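Puso table arm for small workplaces
16 Sep 2021
By the Cistamham product desk

Puso is a light arm with two fingers, made for picking up, holding and placing small objects. It stands on a low pedestal and can be put on a counter or on a work table. Our customers are mostly furniture showrooms, repair rooms and small packing departments, where people work close to the arm during the whole shift.

What the arm does

The arm takes over the small movements which are repeated many times in a day. It can bring a part to the person, hold it at a fixed angle, or put it back in its place. It does not decide which part is needed. This is decided by the worker, who chooses the task from a list of up to 100 saved tasks on the control panel.

Thin objects are the usual difficulty for an arm of this size. Rods, pencils, dowels and handles can turn between the fingers when the grip is too weak, and they can be marked when the grip is too strong. Puso has a separate setting for such objects, and the force can be changed in small steps by the person who works with it. You do not need to call us for this.

What changes for the people who work there

We are often asked if the arm will replace a worker. In the workplaces we supply, the number of persons on the shift has stayed the same, but their day is different. There is less reaching across the table and less bending. There is more checking, and in the first weeks there is also more waiting, which some workers find annoying. Please plan for it.

At the Flanska repair workshop, where the first arm was installed in February, the workers asked for two changes after the trial. They wanted a slower return movement, and they wanted the stop button on the side of the left hand. Both changes are now part of the standard delivery. They also decided among themselves that the person who prepares a task is the one who names it, so that everybody knows whom to ask.

One older task at Flanska, the sorting of upholstery pins, was given back to the people after a short time. The arm could do it, but a person was faster and did not mind the work. We mention it so that buyers will look at their tasks one by one before they order.

Planning with Calvo

Calvo is the planning program delivered with the arm. You build your room in it, with the furniture and the height of the table, and you try the movement before anything is mounted. The people who will work beside the arm should be present for this step. They know where they stand, where they put their cup and which drawer they open most.

In a room model with a counter and a sofa side by side, the pedestal is set on the wooden top and the arm bends over to the right, holding a thin orange stick just above the beige sofa. With such a layout you can discuss how low the fingers should come over the fabric, and if a person should be allowed to sit there during the task.

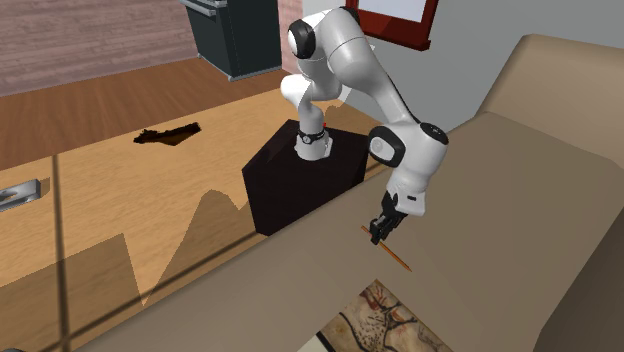 Ordering and delivery

The article number of the complete set is 2,091. The set contains the arm, the pedestal, the control panel, the two-finger gripper and one license for Calvo. A spare pair of finger pads is included. The printed manual has 162 pages and is written in everyday English.

Training is held at your workplace and takes 2 days. We ask that all workers of the shift take part, also those who will not prepare tasks themselves. Please tell us the height of your table and the material of its top when you order, and send us your Calvo room file if you have already made one.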